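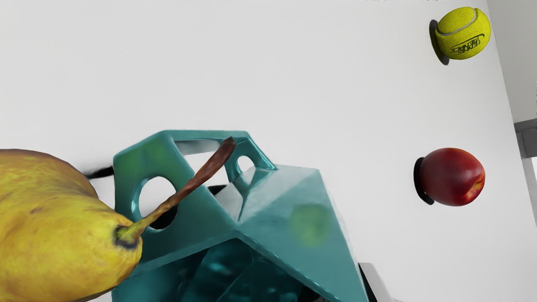
Tip 3: Don't trust a grip setting you made for something else

I look after the little sorting arm at Coltitwood, and before it's let near anything I'd have to pay for, I try each job out on the computer first. My usual test table has a pear, a red fruit, a tennis ball and an angular teal thing full of holes, and I'd tell anyone starting out to use a mix like that. Soft, round, fuzzy and awkward all in one go!

Back in August I got lazy. I'd set the squeeze using the tennis ball, it went beautifully, and I copied the same number across to the real arm for a crate of ripe pears. You can guess. It went straight through the first one, juice ran down into the wrist joint, and the arm locked up with fault 27 and wouldn't let go. I very nearly stuck my hand in to pull the mess out (please don't, ever). Helmi Koivisto got to the stop button before I did, bless her.

So, what I do now:

Save a separate grip setting for each thing, with its name on it. "Test 2" means nothing a month later.

Try the softest item first and start with the squeeze turned right down.

Watch out for stems. A long one poking across the next object can get caught, and then two things come up at once.

If it jams, hit stop, switch off at the wall and wait for the arm to settle before you go anywhere near it.

Wipe fruit juice off the joints straight away with a barely damp cloth. Leave it overnight and it sets like toffee, and I was picking bits out of ours with a cocktail stick for days.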